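05/07/2023

Glaze notebook, ash series, continued. Opened the small kiln this morning and I'm so pleased with this lot that I'm writing it up before I've even swept the shelf.

Quick recap for anyone picking the book up cold: this is the Altgate ash, the apple prunings we burned down in May, washed and sieved. The first tests were too runny and had that sad brown puddle at the foot of every tile. So I went up on the clay and down on the ash, left the feldspar alone, and used the Ovbridge stoneware for all the tiles so we'd stop arguing about the body.

Seven tiles went in. Tile 4 is the one! It breaks a warm straw color over every ridge and goes nearly olive in the hollows, and the bottom edge is clean. Tile 3 is nice too but a bit dry on the high spots, like fine sandpaper. Tile 7 crawled off one corner (my thumbprint, I think, I'd been eating toast). 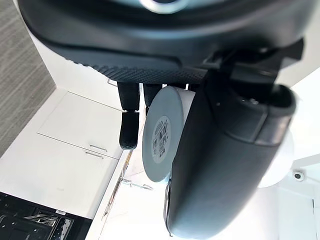 Texture is what makes this glaze sing, and I want to push it a lot further before we put it on real pots. Flat areas are pleasant and a little dull. Anywhere the surface goes up and down quickly, the color splits in two and you can't stop looking at it. I've been hunting for patterns with the right scale, and the fine textured band along the lower rim of the black housing is the closest I've found: small, tight, even, and it follows a curve without going muddy. If I can carve a roller with that sort of repeat and run it under the lip of a bowl, tile 4 should pool between the bumps beautifully. Bisque roller first, then maybe plaster if the points wear down. I'd like the repeat a touch deeper than feels right, as the glaze fills more than you expect.

Mixing notes, so I don't lose them:

- Test batch was 376 g dry, sieved twice. Sieve it a third time next round, I could still see specks.
- Scale up to 2000 g dry for the bucket. Weigh the ash last and wear the good mask.
- Water: start with 2000 ml and add from there. The ash drinks it overnight, so don't judge it the same day.
- Stir from the bottom. It settles like concrete.

The Bajpai feldspar is the last of the old bag. The new bag looks slightly pinker to me, and I'd like to run tile 4 again with both, side by side, before committing a full bucket. Label the back of the tiles in iron wash, NOT pencil. We know how that went.

Firing: the Brisulley kiln is slower on the top shelf, same as always. Tiles 1 and 2 were up there and both look a shade underdone, so I wouldn't write them off. Worth putting them through again lower down. Cone pack on the middle shelf bent exactly as I'd hoped, and I let it cool with the lid shut until this morning, which took some willpower.
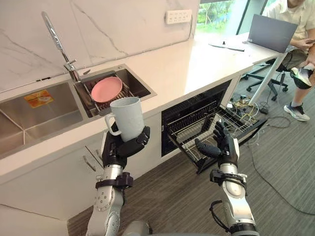
*Reading time: 3 minutes*

Second color to think about: a quiet pale gray-blue for the everyday mugs, to sit next to the straw. I'd love a set where the insides are blue and the outsides are ash. A pinch of cobalt in the tile 4 base could get there, though the ash iron will drag it toward green, so the washing matters even more. Try a line blend, small steps, and keep the cobalt lower than you think.

Also the overlap! Where the ash ran over the old white on the back of tile 5, there's a milky streak with tiny blue flecks in it. No idea what's going on chemically, but I want it on a whole platter.

Next:

- carve roller, bisque it with the next load
- refire tiles 1 and 2, middle shelf
- tile 4 with old and new feldspar
- cobalt line blend on Ovbridge, plus a couple on the white body
- order more cones
- wash the rest of the ash, the second bin by the back door hasn't been touched

Tile 4 is on the windowsill with its label facing out. Go and pick it up, tilt it in the light, and please put it back.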